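Unit 4: When the Cable Task Fails
Handout for the simulation lab, Rikstead stream

Please read these notes before the lab. You will need the Sollier simulator installed and the cable cell opened at least one time, so that you know your way in it. The older Petersen cell will not be used this term.

4.1 The task

The cell is a model of a common job in electronics assembly. An arm takes a thin cable near one end and brings it to a rack, where it must be laid between the pins. For a person this is easy work. For a controller it is difficult, because the cable has no fixed shape and moves when any part of it is touched.

Our version was written by the Jamix project group for teaching. The room, the table and the light are kept simple. Your time should go to the controller and its log.
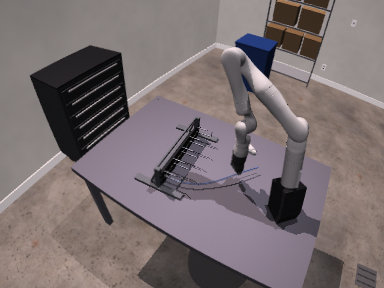 Figure 4.1. The cable cell in simulation, with the gripper to the right of the rack and the blue cable on the table.

4.2 The fault

In November the teaching controller was run 100 times with the same settings. In 9 of the runs it reported success, but the cable was not between the pins when the run was checked afterwards. We call this a false success. It is worse than a plain failure. After a plain failure the cell stops and an operator comes. After a false success the next step begins, and in a real factory the bad part would travel down the line.

The log of a false success looks healthy. The fingers close, the width sensor gives a value above zero, the arm lifts, moves and opens. No alarm is raised. Only the cable position, which the controller does not read, shows that something is wrong.

Two causes were found.

The first is a weak grasp. The width check only asks if the fingers are fully closed or not. A cable held by the very tips of the fingers passes this check as well as a cable held deep between them. Then, on the way to the rack, the pull of the free part is enough to draw it out.

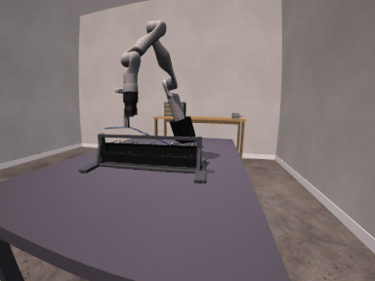

The second cause is snagging. When the free part of the cable lies across the rack, it can catch on a pin or on the end of a rail. The arm continues its path, the force rises, and the cable slips along the fingers. The grasp is still there – so the width check is still happy – but the held point is now in the wrong place, and the cable is laid too short.

Please note that both causes come from the same design choice. The controller checks the gripper and believes it has checked the cable. Look for this mistake in your own work also.

4.3 Is it a safety matter?

In simulation no one is hurt. On real equipment the second cause is a safety matter. A snagged cable is under tension, and when it comes free the end can fly quickly towards a face. The rack can also be pulled over if it is not bolted down. For these reasons the force limit must stay on for every run, including the runs where you think you will not need it. Reports made with the limit switched off will be marked zero for the safety part.

If the force limit stops the arm, do not press resume. First open the gripper, then bring the arm back to its folded position by the slow return command, and only after that reset the cable. Students often reset the cable while the fingers are still closed, and the simulator then puts the cable inside the fingers and becomes unstable.

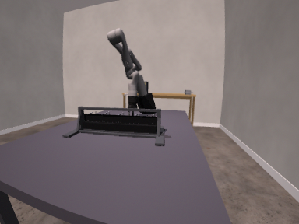 4.4 Lab work

Work in groups of 2. Each group does the following:

1. Run the teaching controller until you have one false success. Save the log and write down the run number.
2. Decide from the log and the replay which of the two causes it was. Give the time step where the cable was first lost or first slipped.
3. Add one check that looks at the cable itself. It may be simple, for example the distance from the cable end to the nearest pin after the fingers open.
4. Run your version with the same seed and compare.

The report is 4 pages at most, figures included. Bring the saved log on a memory stick, as the lab computers are cleared at 6 p.m.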